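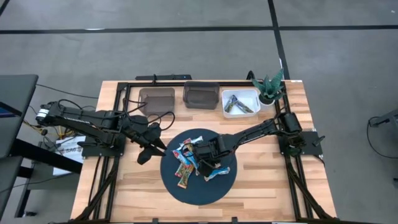 Wooden tabletop with round slate-blue mat.

Stimthorpe Cattle Barn
Fall Walk-Through: Handling Area, Medicine Storage and Calf Pens
Filled in by Jessie McIver, September 8, 2026

Hello all. Same sheet as in March, with a few lines added at the bottom of the medicine section that folks asked for. I've marked each line OK, FIX or WATCH and then written down whatever I was thinking when I stood there, so forgive the rambling. If you disagree with one of my marks, come find me or write next to it on the barn copy.

ALLEY AND CHUTE

1. Alley floor clean, good footing all the way to the chute
OK. Swept and dry when I walked it. The grooves by the scale are filling up with packed manure again and could stand a going-over with the scraper before the next working day.

2. Alley gates swing freely and latch behind cattle
FIX. Second gate from the pens drops on its hinge and you have to lift it to get the pin in. I can do it with two hands and a hip, but that isn't much use when there's a heifer looking at you. Please don't tie it with twine in the meantime! Use the chain hanging on the post.

3. Headgate opens, closes and locks
OK. The Rusnák headgate is as smooth as the day we got it. I worked it 12 times from both sides, empty, and it caught every time. Somebody greased it over the summer, and whoever you are, thank you.

4. Squeeze release reachable from the operator's side
OK. The rope has been replaced with a longer one and I like it a lot better.

5. Scale reads true
WATCH. I ran our old steer Biscuit over it twice and got 1,032 pounds one time and a number a little under that the next. He wouldn't stand still, bless him, so I'm not ready to blame the scale. Let's try it again with the test weights before anybody doses by it.

6. Escape gaps for people are clear
FIX. There was a wheelbarrow in the one by the loading ramp. I moved it. It was a very nice wheelbarrow and it can live anywhere else in the barn that it likes.

MEDICINE CABINET AND REFRIGERATOR

7. Cabinet locked, key on its hook in the office
OK.

8. Refrigerator thermometer in place and temperature log up to date
WATCH. Thermometer is fine and was right where we want it. The log has a gap of 7 days in August, right across fair week, when I expect we were all thinking about other things (me included). The vaccines that were in there that week have a strip of yellow tape on the box. Leave those be until I've talked with the vet.

9. Expiration dates checked, oldest to the front
FIX. I pulled a bottle of eye wash and two tubes of udder balm that were past date. The pour-on is good through next year. Would whoever unpacks the Lomedbridge order please put the new bottles behind the old ones? I know it's a tight shelf.

10. Opened bottles marked with the date they were opened
FIX. About half of them have a date on them. There's a marker on a string inside the cabinet door now, and it writes on wet plastic, I tried it.

11. Labels readable, withdrawal times posted
OK on labels. The withdrawal chart on the door is getting faded and I'll print a fresh one. Until then please read the label on the bottle itself, which you should be doing anyhow.

12. Used needles in the sharps container, container under the fill line
OK. It's close to the line, so there's a new one waiting on the bottom shelf.

13. Syringes cleaned and put away (new line)
WATCH. Two of the repeater syringes were clean but had been put together while still damp. Let them air on the rack overnight and put them back together in the morning. They stick otherwise, and then you find out with a calf in your lap.

14. Treatment book filled in (new line)
OK, and very nicely too. Ear tag, date, product, dose, initials. The handwriting varies.

CALF PENS

15. Bedding dry and deep enough to nest in
OK in the inside pens. The corner pen under the downspout was damp along the wall and I've put fresh straw down. That one goes with line 22 as well.

16. No sharp edges, loose wire or nail heads at calf height
FIX. I get down on my knees for this one, and I'd recommend it to anyone who can still get back up. There's a curl of wire on the divider in the third pen at just about eye level for a small calf. I bent it flat with pliers but it needs a proper clip.

17. Waterers clean and working
OK. Scrubbed all of them while I was there. A little green in the one that gets the afternoon sun.

18. Fly control in place
WATCH. Flies are still bad around the faces in the afternoon, and I saw one calf with a runny eye. I've moved her to the shady pen by herself and the vet is going to look at her. Please wash your hands and change gloves between her and anybody else, and do her chores last.

19. Boot brush and footbath at the door
FIX. The brush was there and the bath was empty. It's filled now with the Stundenis disinfectant, mixed the way the jug says. Mix it fresh when it gets muddy, and don't just top it off.

20. Bottles and nipples washed and hung up
OK. Threw out one nipple that was split.

BUILDING

21. Fire extinguishers charged and easy to reach
OK. Needles in the green on each of them. A halter was hanging over the one by the office and has gone back to the tack hooks.

22. Gutters and downspouts
FIX. The corner one has come loose at the elbow and drips down inside the wall. I'm 60 and I've been told not to go up ladders alone, so I need a taller and younger person for an hour some dry evening. I'll bring pie.

23. Lights over the chute and in the calf pens
OK. One tube flickers when it's cold, and it wasn't cold.

24. Emergency numbers posted by the phone
OK. I added the vet's weekend number in red.

LEFT OVER FROM THE MARCH SHEET

The hay hook rack is up and looks wonderful. The drain cover by the wash stall has still not been replaced, and there's a board over it. I'd like that moved to the top of the list, please, ahead of the gate.

Next walk-through will be before we wean. Anyone who'd like to come along is welcome, bring gloves and a pencil.

Jessie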